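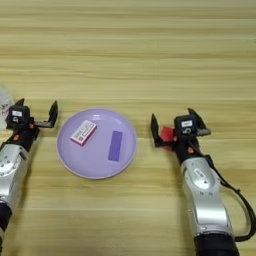 Keep your records clean at home

I own 844 records and most were bought used, so dust is my daily enemy. Wash hands first and hold the disc only by edge and label.
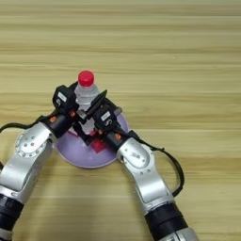 Washing a dirty disc

Use distilled water and a soft cloth. Go with the grooves - never across. Leave it standing 40 minutes before you put it back in a new inner sleeve.
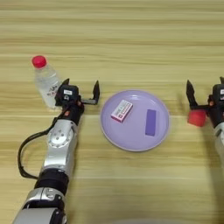 Mamta Tripathi writes that she keeps the label dry with a jar lid pressed on it, and she has washed all her Granemo singles like this.

I tried it on Monday and I am satisfied.
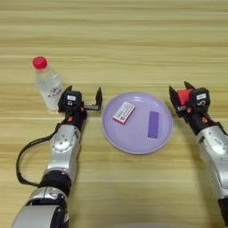

Photo: Onico

Store the records upright, not too tight, and far from the radiator. My copy of the first Lazăr album stood one winter near the stove and now it plays like a wave.

12 comments | 40 shares
Contact | Back to top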